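Mobile Handset Design
Handout 6: Battery capacity, display power and the standby budget

Read before Thursday's seminar. Sections 6.2 and 6.4 are examinable; 6.5 is background.

6.1 Scope

Handout 5 dealt with the radio section of a handset and its losses. The present handout treats the handset as a whole and asks how long a given battery will last under a given pattern of use. The reference device is the Zedmont, the mid-range design already used in the antenna exercises. A second device, the Praline, is brought in at 6.4 for comparison.

Manufacturers state battery capacity in milliampere-hours (mAh). The unit measures charge and says nothing about energy unless a voltage is also given. For a single lithium-ion cell the nominal voltage is usually taken as 3.85 V, and that figure is used throughout. Multiply capacity in ampere-hours by nominal voltage to obtain watt-hours.

6.2 The power budget

Total power drawn at any moment is written as the sum of four terms:

P = Pd + Pr + Pc + Pb

where Pd is the display, Pr the radio, Pc the processor and memory, and Pb everything else. Pb includes regulator losses, sensors and leakage. It is often called the base load. Students regularly leave Pb out of standby calculations, where it may be the largest term of the four.

Each term must be averaged over the period of interest. A peak value taken from a data sheet cannot be put straight into the sum. Where a component switches between an active and an idle state, use

Pav = D × Pactive + (1 − D) × Pidle

with D the duty cycle, a number between 0 and 1.

Units: work in milliwatts for the terms and convert once, at the end. Marks were lost last year through mixing milliwatts and milliamperes in the same line.

6.3 Display power

The display of the Zedmont is an OLED panel. In a panel of this type each pixel produces its own light, and a black pixel draws almost nothing. Display power therefore depends on what is shown as well as on the brightness setting. An LCD panel has a backlight behind the whole area, and its power is set mainly by brightness.

The measured value for the Zedmont panel, showing a white page at the standard brightness setting, is 565 mW. With the dark theme and the same text the value is 163 mW. Both were taken by Edivaldo Meireles on the department's Julluvov test bench, with the radio switched off and the base load subtracted.

Two cautions apply. The saving from a dark theme is smaller at low brightness, where the fixed cost of the driver circuit becomes a larger share of the total. Blue sub-pixels are less efficient than green ones, so two pages of equal perceived brightness can draw different power. The simple model used in this course ignores the second effect.

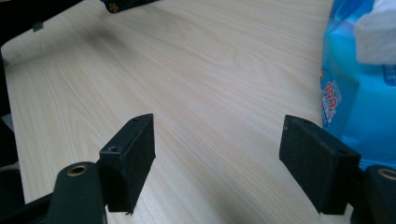 Refresh rate adds a further term. Raising the rate means that the driver and the graphics processor work more often, and on most handsets the increase falls partly in Pd and partly in Pc. For the exercises, assign all of it to Pd. Panels with a variable rate should be treated with the duty-cycle formula from 6.2, one state for each rate.

6.4 Standby

In standby the display is off and Pd is zero. The processor sleeps for most of the time and wakes for two reasons: to listen for paging messages from the network, and to serve applications that have asked for a background update.

The paging interval is set by the network. The handset cannot lengthen it without risking missed calls. Background updates are under the control of the operating system, which may group them so that a single wake period serves several applications. This grouping is called batching.

Worked example. The Zedmont draws 10 mW in deep sleep and 40 mW averaged over a wake period. Suppose batching gives a duty cycle of 0.2.

Pav = 0.2 × 40 + 0.8 × 10
Pav = 8 + 8
Pav = 16 mW

Without batching the duty cycle rises to 0.5:

Pav = 0.5 × 40 + 0.5 × 10
Pav = 25 mW

The cell is unchanged between the two cases, so standby time varies as the inverse of Pav. The first case lasts longer by a factor of 25/16.

The Praline uses the same cell but an older modem with a longer start-up time. Each wake period costs more, and the benefit of batching is correspondingly greater. Olvera's notes, in the course folder, give the full derivation.

6.5 Ageing

Capacity falls with charge cycles and with time. High temperature and long periods at full charge both speed up the loss. Many handsets now offer a charge limit, which stops charging below full and trades daily running time for slower ageing.

Internal resistance also rises with age. Under a heavy load the terminal voltage of an old cell may drop below the cut-off value while useful charge remains, and the handset shuts down early. Some operating systems reduce peak processor speed to prevent this. The effect is worse in cold conditions.

6.6 Exercises

1. A handset shows a white page for half of a session and the dark theme for the other half. Using the values in 6.3, find the average display power.

2. Repeat the worked example in 6.4 for a duty cycle of 0.1. State any assumption made about the paging interval.

3. Explain why capacity in mAh is a poor basis for comparing a handset with a tablet that has two cells in series.

4. The Wubshet power log in the course folder covers one night of standby. Identify the wake periods and estimate D. Show the threshold used.

Written answers go to Ronaldo Aguiar before the seminar. Questions on the bench measurements should be sent to Edivaldo Meireles.

Reading: Bastos and Farías, course reader, chapters on cell chemistry and on power management. The appendix on fast charging may be omitted until Handout 7.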